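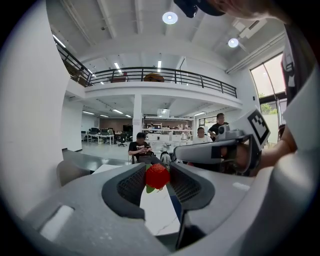
# Let the slow materials out of the lab

22 Mar 2024

I have spent most of this winter reading about glue, and I would like to make a case for it. Specifically for glue made from plant starch and lignin, the brown stuff that pulp mills have mostly burned for fuel, and for the small group in Skarnavbridge that has been working on it with far less money than it deserves.

The group is led by Oda Halvorsen, a wood chemist, and the adhesive goes by the name Sundidum. It bonds plywood and cardboard without formaldehyde, and it lets go again if you soak it in a warm, mildly alkaline bath. I love that second part. We have gotten so good at sticking things together forever that we forgot to ask how they come apart! A laminated shelf, a cereal box with a plastic window, the sole of a running shoe – all of them are decent materials ruined for the next user by a thin layer of something permanent.

Halvorsen's team ran 1,498 test joints before they published, and they published all of them, including the batch that turned to jelly in the humid weeks of October. I read that appendix twice. It's wonderful. There is a whole page on what happens when the lignin comes from spruce instead of birch, and a table of failures that any graduate student could build a thesis on.

## What I think is holding it back

Money, obviously, but the kind of money matters too. Research grants pay for discovering a material. Investors pay for selling one. In between is a long stretch of dull, careful work where somebody has to make the same bucket of glue over and over until it comes out the same every time, and very few people want to fund buckets. Sundidum costs more per pound than the standard resin today, and most of that gap is batch size. The lab makes 80 pounds at a go. A plywood plant would want 3,000 before its morning coffee.

Ruby-Lee Tawhiri, who ran the pressing line at the Ashby mill until last year, put it to me more bluntly. She said the mills don't fear new chemistry, they fear a Tuesday-to-Wednesday difference they can't explain to a customer. She also thinks the lab people should spend a month on a factory floor, and I agree with her completely. (She offered to make the sandwiches.)

So here is my proposal. Regional governments already pay for shared test kitchens where small food companies can scale up a recipe. Do the same for materials. Put a pilot plant near an existing mill, staff it with people who have run real equipment, and rent it out by the week to anyone with a promising result and a published method. Damport has an empty paper warehouse with rail access and steam lines still in place, and I can't think of a better spot.

## The objections

I've heard two good ones. The first is that public pilot plants become museums, with shiny reactors that sit idle between ribbon cuttings. Fair enough. Make the funding depend on hours of use, and post the booking calendar where everyone can see it.

The second is that a glue that lets go might let go at the wrong time. I worried about this one myself, and the data calmed me down quite a bit. Joints left in plain water for 2,000 hours kept most of their strength, and it takes the bath chemistry to open them up. I wouldn't build a boat with it. I would happily build a bookcase, a drawer, a kitchen door or the packing crate they all shipped in.

That's plenty to start with! Furniture and packaging use an enormous amount of adhesive, and they are exactly the things we throw out soonest. If your county has an economic development office, send them the Skarnavbridge paper and ask who locally could make the next batch. I sent mine last week, with the jelly page bookmarked.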